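Brillia Braided Laundry Basket, White
Item 311 | Bath and Laundry | by Gimari

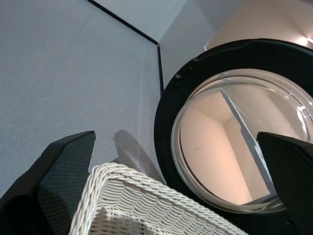 Product details
The Brillia is a mid-size wicker basket for a bathroom, bedroom or laundry room. The sides are woven in tight horizontal rows and finished with a thick twisted rim. It holds over 34 liters, enough for two or three days of clothes for one person.

The basket ships fully assembled. A removable cotton liner is included and ties on at 4 points inside the rim.

Specifications
Color: white
Capacity: over 34 liters
Height: 48 cm
Liner: unbleached cotton, machine washable at low heat
Lid: sold separately (see Grenetti lids)

Care
Dust with a soft brush or the brush attachment of a vacuum. Wipe marks with a damp cloth and a little dish soap, then let the basket air dry away from heaters. Do not store wet towels in it overnight. Small loose ends can be trimmed with scissors.

Shipping and returns
Orders leave the Arabzadeh warehouse within two working days. Baskets can be returned unused, with the liner, in the original carton. Liners that have been washed cannot be returned.

Availability
White is in stock. The natural color is sold out and is expected back in September. Replacement liners can be ordered separately under Spare Parts.

Page updated 2024-03-21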